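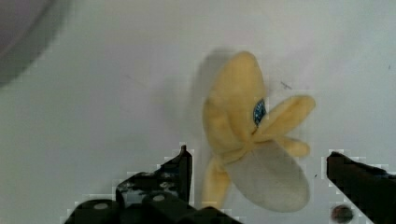

Requisiten für kleine Bühnen müssen vor allem leicht, leise und aus der letzten Reihe erkennbar sein. Wer für eine freie Gruppe oder eine Schulaufführung baut, arbeitet meist am Küchentisch und mit wenig Geld. Stoff ist dafür ein dankbares Material. Eine halb geschälte Banane aus Plüsch mit blassgelben Schalenlappen versteht jeder sofort, und wenn sie im zweiten Akt vom Tisch fällt, hört man nichts. Echtes Obst hält keine Probenwoche durch und hinterlässt Flecken auf dem Bühnenboden.

Stoffrequisiten sauber halten

Plüsch nach jeder Vorstellung ausschütteln und mit einer weichen Kleiderbürste gegen den Strich bürsten. Schminke sofort mit einem trockenen Papiertuch abnehmen, nicht reiben. Was bleibt, mit lauwarmem Wasser und einem Tropfen Gallseife betupfen und an der Luft trocknen lassen. Vor dem ersten Waschen an einer Naht prüfen, ob die Farbe hält. Teile mit Pappe oder Draht im Inneren gehören nie in die Maschine.

Glänzendes matt machen

Gläser, Tabletts und Bilderrahmen blenden im Scheinwerferlicht. Haarspray hilft für einen Abend, geht aber beim Anfassen wieder ab. Für eine ganze Spielzeit nehme ich matten Klarlack aus der Dose, zwei dünne Schichten, dazwischen eine Stunde Pause. Immer draußen sprühen. Auf Gefäße, aus denen gegessen oder getrunken wird, kommt innen und am Rand kein Lack.

Briefe und Zeitungen

Papier knistert, vor allem wenn ein Mikrofon in der Nähe ist. Den Bogen einmal fest zusammenknüllen, glattstreichen und unter einen Stapel Bücher legen. Mit kaltem Schwarztee bestrichen sieht er alt aus und wird zugleich weicher. Von jedem Brief, der auf der Bühne zerrissen wird, mache ich gleich den ganzen Vorrat für alle Vorstellungen. Bei »Husari« hatten wir das versäumt und standen im November vor der Premiere noch am Kopierer.

Wacklige Tische

Filzgleiter unter alle Beine kleben, dann erst mit dünner Pappe ausgleichen. Wird der Tisch im Dunkeln umgebaut, die Schrauben vor jeder Vorstellung nachziehen. Die Standpunkte markiert man mit kurzen Streifen Gewebeband, an jeder hinteren Ecke ein Winkel. Altes Klebeband löst sich leichter, wenn man es kurz anföhnt. Kleberreste gehen mit Speiseöl ab, danach mit Spülmittel nachwischen, sonst rutscht jemand aus.

Der Requisitentisch

Helles Packpapier auf den Tisch, jeden Gegenstand darauflegen, mit dickem Filzstift umfahren und beschriften. Eine leere Kontur fällt sogar im Blaulicht der Seitenbühne auf. Kianoush Ahmadpour hat das bei uns für »Cuervo« eingeführt, und seitdem fehlt beim Einlass nur noch selten etwas. Nach der Vorstellung wird zurückgelegt, bevor man sich abschminkt.

Lagern

Stoffteile trocken und locker in Baumwollbeutel packen, dazu ein Säckchen Lavendel gegen Motten. Schaumstoff nicht stapeln, er behält die Dellen. Auf jede Kiste kommt ein Zettel mit Stück und Inhalt, an die Schmalseite, nicht auf den Deckel. Unsere Kiste 146 ist die mit den Perücken, bitte liegend lagern.

Stand: 30. Juni 2024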